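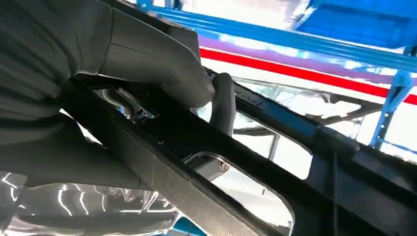 Why does the black tray rock when it's laid on the aluminium plate?

It's being put on the wrong way round, so its rim lands on a raised rib and the low corner has nothing under it. Turn it end for end and try again before you raise a ticket.

The long version is below, for anyone who has turned it round and is still cross.

---

**Ticket 836: tray won't sit flat on plate**
**Site:** Fimstead
**Raised by:** Jaime Gouveia
**Opened:** January 1, 2024 (yes, a bank holiday)
**Part:** Kesix tray, black, for the Araya door build
**Priority:** Jaime put "critical". Changed to "normal" by me.

**As reported**

"Tray rocks corner to corner. Have pressed on it. Have pressed on it harder. Have tried a different tray, same thing. The plate must be bent. Please send a plate."

**First reply**

Please stop pressing on it. Plates come from Flidard and they take their time over them, so I'd like to rule out everything cheaper first. Could you check:

- nothing trapped under the tray (swarf, a washer, the backing off a label)
- the plate is right side up
- the plate is lying directly on the steel table, with no cloth under it

Jaime came back to say nothing was trapped, the plate was the right way up, and there had been a cloth but there wasn't one now. The tray still rocked.

**Is it the tray?**

We had a July batch of trays that came out slightly twisted, and some of those are still turning up at the back of the racking like old Christmas cards. The quick test is to hold the tray level and look along the rim. A twisted one shows itself straight away, one end dipping away from the other.

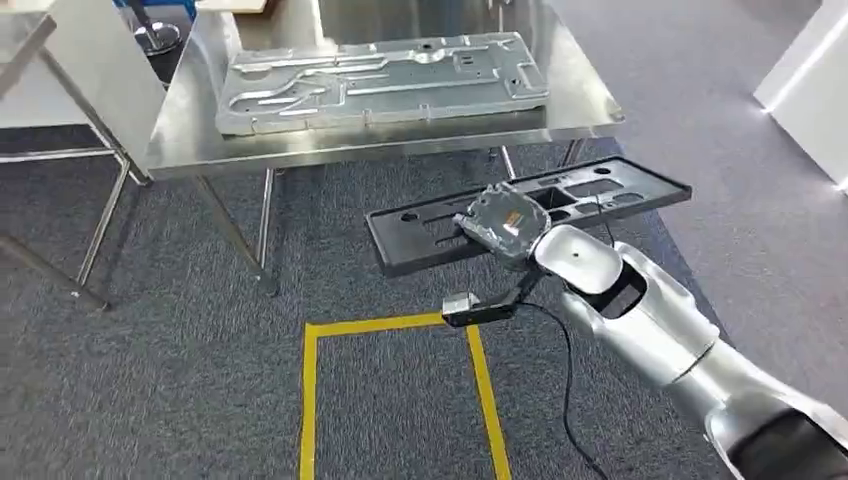 The second test is to put it face down on the bare steel and press each corner in turn. Jaime did both with three trays and none of them moved. I then asked for the batch codes and received a message saying "they're the good ones", which I have entered in the batch code field for want of anything better.

So the tray is cleared.

**Is it the plate?**

This was Jaime's favourite from the start. The plate is a busy bit of metal, all ribs and channels and holes, and it does look as though something ought to be wrong with it. I asked for a straight edge across the raised border, both diagonals. Flat. A feeler gauge wouldn't go under anywhere.

I also asked for the tabs to be checked, as a bent tab will prop up the whole plate and make everything on top look guilty. Tabs fine.

**Is it the table?**

Suggested by Jaime at this point, in what I took to be desperation. Level placed on the table, table is level. I'm told one foot had been wound down at some stage and that the carpet had done the rest of the work, but it wasn't enough to matter.

**Things the clearance sheet has to say**

The sheet for this build has a section on what sits close to the tray once it's fitted. I asked Jaime to read it out over the phone, which took a while, and most of it concerned a cable route that was dropped two versions ago.

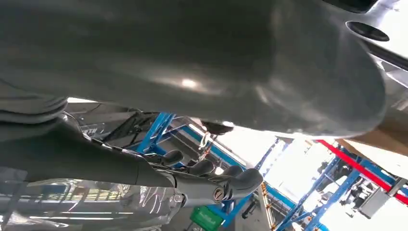
It does have one useful line, at the bottom, under the revision table: "tray circular hole to plate datum end". I had never noticed it either. It's set in the same small type as the copyright notice and has no drawing next to it.

Read that line again and the fault explains itself. The tray goes on happily in either direction by eye, the outline being much the same both ways. Only one of them clears the ribs.

**Fix**

1. Lift the tray straight up. Don't slide it, it marks the plate.
2. Find the datum end of the plate.
3. Turn the tray so the circular hole is at that end.
4. Lower it and let go.
5. Rest a hand flat on top and shift your weight from side to side. 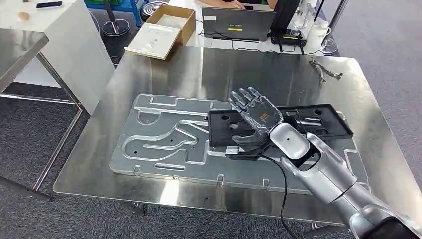
If it still rocks after step 5, check the metal fittings in the tray's channels. One standing proud will feel much like the original fault, only smaller and more annoying. Push it home with a thumb. Pliers will do it too, but they chew the edge of the channel and then I get a different ticket.

**Result**

Jaime, seven minutes later: "sits flat now. plate probably bent back."

**Follow-up**

- Kesix asked for an arrow moulded into the tray. They've offered a sticker.
- Clearance sheet: datum line to be moved to the top, dead cable route to come out. With me.
- Plate order to Flidard cancelled. It had already been placed, at "critical".
- Fimstead to send real batch codes when someone next has a tray in their hand.

Status: closed. Reopened by Jaime to ask whether the spare plate is still coming. Closed.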